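Subject: [Uver-list] Re: Clear bins, and what to do with all that cord

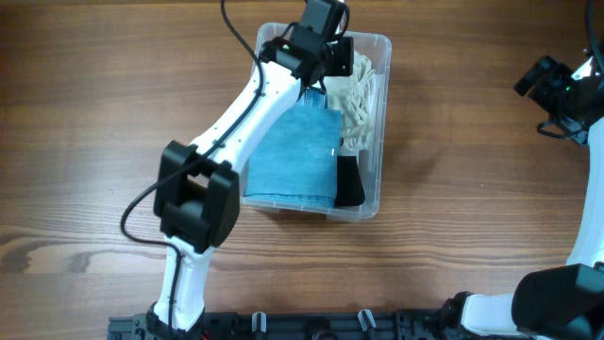 Topic: Storage and Tidying

Good evening all, and thank you to everyone who wrote back about my last message. I had only meant to ask a small thing and I've ended up with a full inbox and a very long list of things to try, which is just how I like a list to be.

I am quoting the question from the member in the flat with the narrow cupboard, as it came in during the weekend and I think it may have got buried under the discussion about the jumble sale parking.

> Hello, I read your message about giving up on drawers for odds and ends
> and going over to clear bins instead. I have tried this twice and both
> times I ended up with a clear bin full of muddle, which is worse than a
> drawer full of muddle as I can see it from the sofa. How do you decide
> what goes in together? And do you fold everything? I have a great deal of
> string and cord from the garden and from parcels and I can't bring myself
> to throw it away. My late aunt never threw string away either. Also, do
> the lids matter? Mine have gone missing, all but one, and the one I have
> doesn't fit anything.
>
> One more question if you don't mind. You mentioned keeping the cloths with
> the flat things. What did you mean by flat things?

What a good set of questions, and I'm sorry it has taken me until Wednesday to sit down to them. I'll go through them in the order that suits me, which is not the order you asked them in, but I think I get to everything.

The one at the top of this message is a fair picture of where I've got to with mine. The blue cloth is folded into a flat packet at one side, the off-white cord has the other side more or less to itself, and the flat black thing sits in the corner below the cord. It is a plain clear bin with rounded corners and you can see straight into it, which is the whole reason I like them. I don't pretend the cord is tidy. I shall come to the cord.

First, what goes in together. For years I sorted by what a thing was. Cloths with cloths, string with string, tape with tape, all very proper. The trouble was that whenever I had a job to do I was in and out of five different places before I'd begun, and then five different places again at the end, when I was tired and wanted my tea. So of course the last two or three things never went back, and they lived on the hall table until somebody came to visit. These days I sort by the job. Everything I want for covering and tying up goes in one bin, and everything for mending goes in another, and so on. If I need string for two different jobs then there is string in two different bins. It felt terribly wasteful the first week and I haven't thought about it since.

I would say to you, don't start with the bins at all. Start with the heap. Put a clean sheet down on the bed or the floor, tip the lot out, and make piles according to when you last wanted each thing and what you were doing. You'll be left with a pile of things you can't place. Put those in a carrier bag with the month written on it (mine says October) and hang it on the back of a door. If you have been to the bag for something, that something has earned its place in a bin. I still have not been to mine, and I couldn't now tell you what's in it.

On folding, yes, I do fold the cloths, and I'm afraid I am rather particular about it. Fold to the size of the bin and not to the size you learnt at home. I was brought up to fold in half, in half and in half again, and it makes a nice fat bundle that suits an airing cupboard and nothing else. For a bin, lay the cloth out, stand the empty bin on top of it, and look at how wide a packet you can have. For me it comes out nearly square and flat, and it takes up the one side and leaves the other side free. It will still have a few wrinkles in it. I gave up ironing cloths that are only going to be knelt on or draped over a bench, and I recommend giving it up to anybody who still does it.

If your cloth is a slippery one it will unfold itself the moment your back is turned. A wide elastic band does the trick, or a strip torn from an old pillowcase and tied in a bow. Put the folded edges facing you so that you can get hold of the whole packet with one hand and lift it out without bringing half the bin with it.

Now, flat things! I ought to have explained myself better. By flat things I mean anything that will lie along the bottom of the bin without rolling or tipping: notebooks, envelopes, sanding sheets, a tin lid, the little cutting mat, those slim cases that things come in and that are too good to throw out. They go in next to the cloth and not on top of it. I used to lay them on top, thinking I was saving space, and then I'd have to take everything off to get at the cloth, and everything would be put down on the side, and you can guess the rest. Side by side, and everything can be seen at once from above. If it won't all go in side by side then you have two bins' worth of things and you may as well own up to it.

And so to the cord. I have had more replies about cord than about any other subject I've ever raised on this list, including the bus shelter. The advice comes down to these, and I have tried each of them for at least a fortnight.

Winding it round a piece of card. Very neat, very slow. I did one ball of the Iltevard garden twine this way, one evening with the wireless on, and was pleased with it, and I have not done another. It is best for the thin stuff that you use in short lengths. Cut a notch in each end of the card, or the first end works free and you lose your afternoon's work.

The figure of eight, round the thumb and little finger. This is the way I'd send you if you have the patience to learn it. It comes off again without a twist in it, which winding round and round never does. Tie it about the waist with its own tail.

A jam jar with a hole in the lid. Lovely for a ball of string on the kitchen worktop. No earthly use in a bin, in my opinion, as it is heavy and it rolls.

The loose loops. I'm confessing now. This is what I do with the soft off-white cord, and you can see as much for yourself. I gather it up in long loops, lay it lengthways down its own side of the bin, and leave it be. It does look a tangle. But it is a soft cord, I use it in long pieces, and if I take hold of the end and don't hurry I generally have it out in a minute or so. What I have learnt not to do is put two sorts of cord in together like that. One sort in loops is a bundle and two sorts is a bird's nest.

As for whether to keep it all, I think you should keep what you'd be glad to find. Go through it and pull out any piece that is shorter than your arm, unless you tie up sweet peas or do a lot of parcels. I went through mine in the spring and put a good heap of short bits out for the birds, and was then told by two separate people on this list that one shouldn't, as it can catch round their feet. So don't do that. Put it in the rag bag.

Lids. I don't use them on the bins that I go to every day. A lid means two hands and somewhere to put the lid, and that's enough to stop me putting a thing away when I've got a cup of tea in one of them. For the bins on the top shelf, yes, for the dust. If your lids have gone, a folded tea towel laid over does very well and can go through the wash. I expect the one that doesn't fit anything belongs to a bin you gave away with something nice in it. I have two like that.

Somebody else asked which bins to buy. I have a mixture. The Hulex ones were the first I bought and have gone a bit cloudy with washing, but they don't crack. The Turunen ones are clearer and stack better and cost more than I wanted to pay. I wouldn't go out and buy any until you have made your piles, and even then I would measure the cupboard first and take the tape with you to the shop. Measure the opening as well as the shelf. I once came home with a set that fitted my shelf perfectly and would not go past the door hinge, and I had to take them all back on the bus. My own cupboard is 798 millimetres across inside and only 587 between the doors when they're open, so you see how easily it's done.

Avoid the very deep ones, too. They hold a great deal and it all goes to the bottom. If you can't see the base of the bin between the things in it, or at least guess where it is, it's too deep or too full.

Labels I'm still undecided on. With clear bins you'd think there was no call for them, but other people in the house don't look into a bin in the way that you do, they look at the front of it and give up. I have put a strip of masking tape on the front of mine with one word in pencil. The member with the craft shed told me she does hers by colour of cloth, so that the blue one always means the same job, and I thought that was clever and may well copy it.

I hope some of this is of use to you in the narrow cupboard. Do write back and tell us what was in the heap, we always like to hear. And if anybody has a way of storing bias binding that doesn't end in tears, I have 8 cards of it in a biscuit tin and would be very grateful.

The swap table will be in the small room at the hall as usual, and I'll bring the cloudy Hulex bins that I can spare. First come, first served, and please bring a bag to carry them in.

With warm wishes to you all, and to the new members especially,

Your list secretary

--
You are receiving this because you belong to Uver-list, for household matters and general tidying.
To reply to everybody, keep the subject line as it is. Please trim the message you are quoting.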